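Courses > Grounds and Landscape > Unit 4: Shade Trees and the Soil Under Them

Unit 4 handout: Shade trees, roots and soil water
Instructor: Agathe Brunet
Revised 2021-09-29

Read this before the field session. It replaces the old Unit 4 sheet, which had the wrong soil volume formula on its second page. Bring a hand trowel and something to write on.

4.1 Where the roots are

Most people picture a tree's roots as a mirror of its crown, going down as far as the branches go up. Very few landscape trees grow that way. In ordinary soils most of the fine roots, the ones that take up water and nutrients, are in the upper foot and a half. They need oxygen, and oxygen gets scarce with depth, more so in clay or in soil that has been packed down.

Sideways is a different matter. Roots commonly run well past the drip line, the outer edge of the crown. A mature tree in open lawn may have roots out to two or three times the crown radius. On a narrow planting strip they go where they can, and often that means under a walk or into the neighboring lawn.

Terms to know:

Structural roots: the large woody roots near the trunk that hold the tree up.
Fine roots: thin, short-lived, replaced all through the growing season.
Root flare: the widening at the base of the trunk. It should be visible. If the trunk goes into the ground like a post, the tree was probably planted too deep or has had soil piled on it.
Critical root zone: the area we protect during construction. In this course we use one foot of radius for each inch of trunk diameter, measured at four and a half feet above the ground.
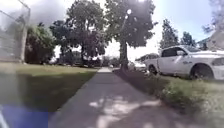
The critical root zone is a working rule and it has limits. A tree that leans, or one hemmed in by a foundation, will not have an even circle of roots. When you mark a zone on a plan, draw the circle first and then note anything that would push the roots to one side. Examiners at the Tindgate certificate look for the note as well as the circle.

4.2 Soil volume

A tree can only get as big as its soil allows. The usual way to estimate rooting volume is surface area times usable depth. For class work, take usable depth as three feet unless a soil probe hits something hard before that. If it does, use the probe depth.

Worked problem. A planting bed is 20 feet long and 5 feet wide, and the probe goes down the full three feet.

Area = 20 x 5 = 100 square feet
Volume = 100 x 3 = 300 cubic feet

At two cubic feet of soil for each square foot of crown spread, that bed supports 150 square feet of crown. That is a small tree. If the planting plan calls for a large one, either the bed gets bigger or the species changes.

Second problem, to do on your own. A bed is 35 feet long and 3 feet wide, so 105 square feet. The probe stops at two feet. Find the volume and the crown area it supports. Show your units.

A common mistake is to count soil that the roots can't reach. Compacted subgrade under a parking lot is soil on paper only. Leave it out unless the drawings show structural soil or a suspended pavement system.

4.3 Compaction

Soil is partly solid and partly space. The spaces hold air and water. Foot traffic, mowers and parked vehicles press the larger spaces shut first, and those are the ones that drain and let air in. The soil that is left stays wet longer after rain and gets harder when it dries.

Most of the damage happens in the first few passes. Keeping people off a root zone after it has been driven on all spring does less than you would hope.

Field check for compaction:

1. Push a wire flag or a long screwdriver into moist soil, using steady hand pressure.
2. Record the depth where it stops.
3. Repeat at five points between the trunk and the drip line.
4. Do the same at two points in open turf for comparison.

Do the check a day or two after rain. Dry clay will stop the flag whether or not it is compacted, and your readings will mean nothing. Erdal Güler ran this check on the Delaunay plots in May and will go over his readings in the second hour — they are a good example of how uneven one lawn can be.

4.4 Turf and trees together

Grass and trees compete for the same top few inches. Turf usually wins near a young tree and loses under an old one. A newly planted tree with grass right up to the trunk grows more slowly than one in a mulched circle. The grass takes the water first, and string trimmers do the rest.

Under a mature crown the trouble runs the other way. Shade thins the turf, people see thin turf, and they water and fertilize it. Light, frequent watering keeps the surface wet and encourages shallow rooting in both plants. If the light isn't there, no amount of seed will fix it. Mulch, or a shade-tolerant groundcover, is the cheaper answer over five years.

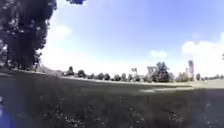
Fig. 4-2. Open grass field with a large tree at left.

Mulch goes two to four inches deep, spread wide, and pulled back from the trunk so the flare stays dry. The cone shape piled against the bark is wrong wherever you see it, and you will see it often.

4.5 Watering

Established trees in this climate need help only in long dry spells. When you do water, do it slowly and deeply, starting a few feet out from the trunk and working past the drip line. Check with a probe or trowel afterward. If the soil is damp at eight inches, stop.

For new trees, the root ball is what matters in the first season. The surrounding soil can be wet while the ball is dry, especially with container stock grown in a bark mix. Put your finger or trowel into the ball itself. The Kultent tables in your reader give starting amounts by trunk size. Treat them as a place to begin and adjust from there.

4.6 Questions that came up last term
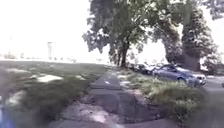
Why not just cut the roots that are lifting a walk?

Cutting a large root close to the trunk removes part of what holds the tree up, and the wound can let decay in. The closer the cut, the greater the risk. Look first at ramping the slab, curving the walk, or grinding down a raised joint. If a root has to be cut, get an arborist's opinion on distance, and keep cuts to one side of the tree.

Does fertilizer help a tree in compacted soil?

Usually very little. Roots short of oxygen can't make much use of added nutrients. Loosen the soil with an air tool, work in compost, mulch the area, and test before you add anything.

How do I estimate crown spread if the crown is lopsided?

Measure the widest spread and the spread at right angles to it, then take the average. Write down both numbers.

4.7 For next time

Read the Grokosard chapter on species selection, pages 51 to 80. Skip the section on palms. Hand in the second problem from 4.2 along with your flag readings, with a sketch showing where each point was. Sketches without a north arrow will be handed back.

If you missed the soil texture lab, talk to Agathe before the field session — you will need the ribbon test for Unit 5.

6 shares | 2 comments

Contact the course office | Back to top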